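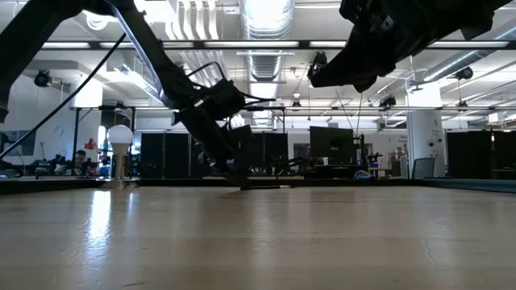
Do I need to own an Ashour to take part?

You need to own or lease any small two-seat or four-seat car and drive it yourself most weeks. Owners of other makes are very welcome, and the car can be any age as long as it is taxed, insured and has a current MOT.

Trallport is looking for drivers in and near Brolbridge to help with a study of how small cars are used day to day. We want to know what people carry, how often the roof comes down if there is one, which controls they use without looking, and what annoys them after a few months of ownership. The results will go to the team working on the cabin of the next Ashour.

What you would do

Keep a driving diary for seven weeks. It takes a few minutes after each trip and can be filled in on paper or online.

Come to four sessions at our Mallville site, all on a Thursday evening. Each starts at 6.30pm and lasts around two hours. You will try different seats, switches and boot layouts and tell us what you think of them.

Drive an Ashour on a set route from Mallville to Brolbridge and back, with one of our staff in the passenger seat. This takes the place of the third session for those who hold a manual licence. 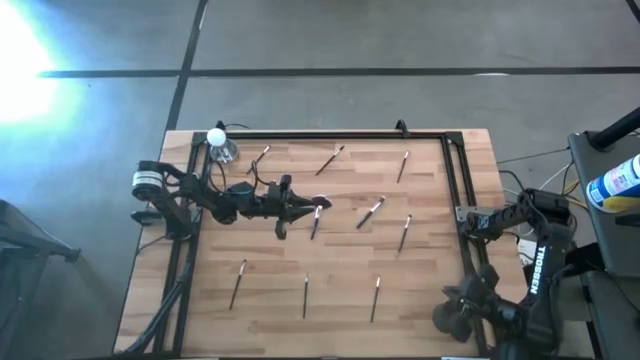
Who can apply

You should be 25 or over, hold a full UK licence and have no more than three points on it. We would like a mix of heights and builds, and we are short of drivers over six feet tall. People with stiff hips, bad knees or limited grip are encouraged to apply – getting in and out of a low car is a large part of what we are looking at.

You can't take part if you or someone in your household works for a car maker or a dealership.

Payment

Drivers who finish the diary and attend every session receive £685. If you do the diary only, the payment is £400. Fuel to and from Mallville is paid separately on receipt, and parking on site is free.
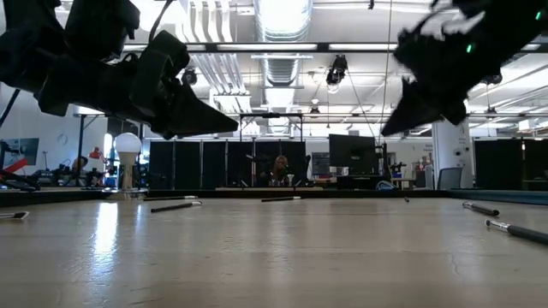 Someone who did the diary last time told us that the online form kept logging out halfway through an entry, and asked whether it had been sorted. The form now saves as you type. Paper diaries are still posted out to anyone who prefers them.

How to apply

Fill in the short form on this page, giving the make, model and year of your car and the evenings you can't do. We close the list at the end of December and reply to everyone, including those we can't take. 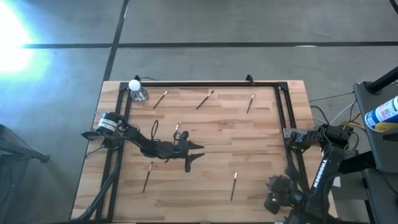
Tiina Pesonen
Driver Research Coordinator, Trallport

Please bring your licence and proof of insurance to the first session. We can't let anyone drive on the route without seeing both. If your car is sold or written off during the study, tell us as soon as you can – you may be able to carry on with its replacement.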